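Three days in Purwood, and one lake too many
18 Sep 2018

I promised several people that I would write down our route in Purwood, so I will try to do it before I forget the names of the huts. We were four: Anjana Mridha, who made the plan, Karthik Thambiah and Unathi Kruger, who carried most of the food, and me. I carried the map and a very heavy rain jacket which I used one time.

The park is not large, but the roads go only around it and never across. If you want to see the middle you must walk. We started at the south gate, near the village of Were, where the bus stops in front of the bakery. Buy bread there. The next shop is on the other side of the mountain and it keeps strange hours.

The first day follows the Emska upstream. It is a small river with brown, clear water, like weak tea, and the path crosses it many times on flat stones. I had read that the stones are difficult in spring. In September they were fine, only Karthik got one wet boot and he was quiet about it until the evening. After the last crossing the forest changes from beech to spruce and it becomes darker and much cooler.

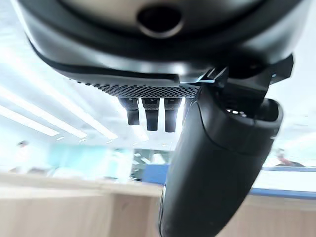

We slept at the lower hut, which has bunks for twelve and a stove. You reserve a place with the park office by telephone, and they will ask you at what time you plan to arrive. Please give a true answer. The warden, Gavin MacBrayne, comes down to look for people who are late, and he was just putting on his boots when we arrived. He was polite, but I felt like a schoolboy.

On the second day you climb to Stokero. I want to be exact here, for in two guidebooks I found two different heights. The sign at the top says 1,118 meters. The path goes up slowly through blueberry bushes, and then there is a wooden staircase which the park built to protect the slope. Anjana says it has 319 steps. I believed her and saved my breath. From the top we saw both valleys and a thin line of the sea, and after ten minutes we saw only cloud.

The way down on the north side is where I would make a change. We wanted to visit all three lakes, and the third one is far from the path, behind a bog. My shoes went in over the ankle. The lake itself was nice, with a family of ducks and a broken bench, but it took two hours there and back, and for this reason we came to the upper hut in the dark. The first two lakes are enough for one day. The second is the best for swimming, as it has a little beach of gravel, and Unathi stayed in the water so long that we had eaten all the cheese when she came out.

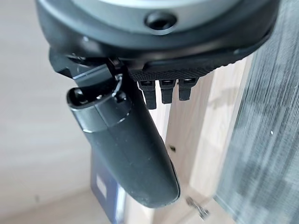
The upper hut is smaller and older. There is no stove, so bring a gas burner and something warm to sleep in. Water comes from a pipe behind the house. We boiled it, although a woman we met there, Khadija Cherkaoui, told us that she drinks it every summer without trouble. She was walking in the opposite direction, north to south, and she showed us on our map where the storm of last winter had closed the path. Without her we would have lost the whole morning.
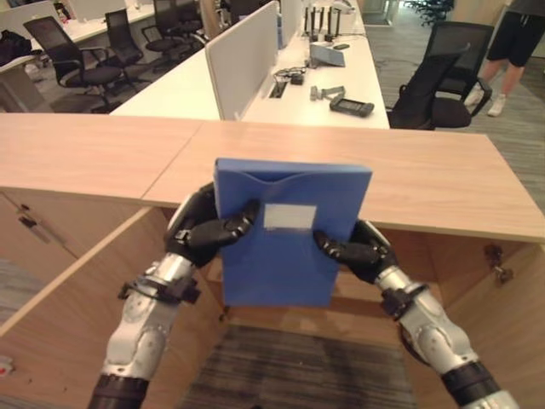 Blue document box, held from both sides.

The third day is short. From the hut you go down through open grass, then along a stone wall as far as the north gate. The detour that Khadija showed us leaves the path at a sheep gate and comes back to it just after a small chapel. It is marked with yellow tape, but the tape is easy to miss if you are talking. We heard deer calling in the trees there. In October it should be much louder, and I would like to come back then if I can get the free days.

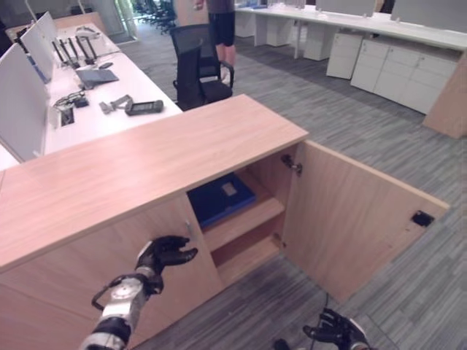 Cabinet with its right-hand door open.

Some practical things. The bus from the north gate goes twice a day, and the second one leaves at four. The huts take cash only. My phone had no signal from the last crossing of the river until the chapel, so download the map at home. For the shoes I recommend real boots, also in dry weather, on account of the bog. And take more cheese than you think.

Anjana has a file with all the distances and she will send it if you write to me in the comments.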